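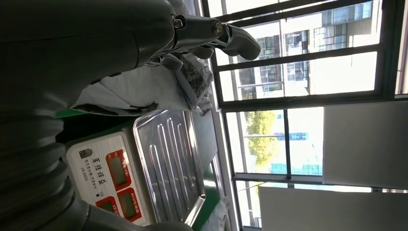
About Olleck

Olleck tests robots on ordinary work. Companies send us a machine, or the promise of one, and we try it on the chores its brochure talks about: weighing out dry goods, folding, wiping down, filling bags, clearing a bench at the end of a shift. Then we write up what it did. We sell no robots and take no commission from anyone who does.

We started with 2 people and a rented bench. There are 16 of us now, and most came from packing rooms, laundries and kitchens before they ever stood next to a robot arm. It shows in what we ask. An engineer may want to know how precisely an arm can return to a point in space. We want to know who opens the bag.

What we think so far

Can machines do household or shop-floor chores yet? A few of them, some of the time, with a person close by. We have been giving that answer for a while and would be glad to change it.

Take weighing, a job that sounds made for automation. The scale does the hard part, and has done for decades. What remains is the fiddly part: a plastic bag that changes shape each time it is touched, a cloth that bunches up under the fingers, a shiny metal pan beside a bright window, a display that has to be read before anything else can happen. A new hire gets through all that in a morning without thinking about it. An arm has to be taught each piece, and may need teaching again when the bags come from another supplier.

Soft things are the worst. Rigid boxes on a flat table are close to solved, and most of the videos you have seen are of rigid boxes on a flat table. Ask for the same demonstration with a half-full bag and a crumpled sheet and see how quickly the meeting moves on to next year's model.

How we test

Our standard bench list, Skolon, has 488 tasks on it. Each one is written in plain words, the way a supervisor would say it, and each is tried in daylight as well as under shop lights. We don't tidy the bench first. If somebody has to step in, even to nudge a bag over an inch, the attempt goes down as assisted. Vendors argue with us about this rule more than any other – it stays.

We log failures in the same detail as successes. The public log holds 3114 attempts as of 11/10/25, and you can read any entry, including the dull ones. Dropped items, spills and long pauses are all in there.

Who we work for

Mostly small firms that have been quoted a price and have a bad feeling about it. Pratoveo, a dry goods packer, asked us to look at its weighing line before it signed a lease on two arms. We advised waiting, and suggested a better bag holder in the meantime. Mizuno, a linen service, got a different answer: an arm was worth trying for moving closed bins, and a waste of money for anything to do with the linen itself.

We also hear from households. For now our advice to them is short – keep your money, and ask again when the seller will let you watch the thing work in your own kitchen, on your own mess.

Working with us

Tell us the chore, how often it is done and who does it now. Leave the robot out of the first message. Reports are written for the person who runs the floor, and you get the full video along with the write-up. If you build machines and think we have been unfair to yours, book a bench day and bring it in. We will supply the bags.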